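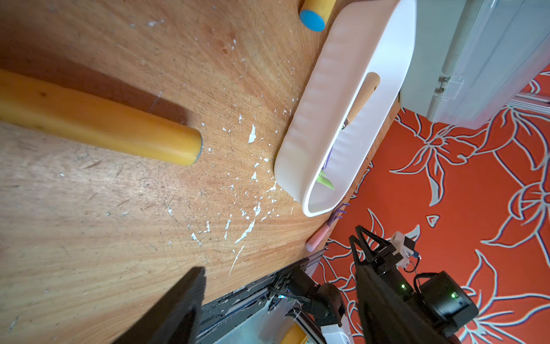

Su-chen Leung has run the tool table at the Gristthorpe allotments since February, and she started it with what was in her own shed. Members borrow what they need in the morning and bring it back by six. The small tools go in a white plastic bin on an old wooden table, and she would like them to stay there. "The hand rake is always out," she says. "The one with the pink handle and the purple prongs. People use it, put it down next to the bin and go home."

She paints long handles yellow so they show up in the grass. Before that she lost a hoe for a whole summer and found it under the beans. The short tools keep their own colors.

The table came from a house clearance in Ustow. Leung has been told to sand it and says she won't. "It's a work table. You'd only scratch it again."

The site has 357 plots, and she guesses that most of the borrowing is done by new members in their first year. She tells them to wait before buying a full set. "Get a trowel you like. Borrow the rest until you know what your soil is."

Her one rule is that soil comes off before a tool goes back. A stiff brush hangs by the tap at the Gilchrist Lane gate. In winter she takes everything home, oils the wooden handles and leaves them overnight on newspaper in the kitchen.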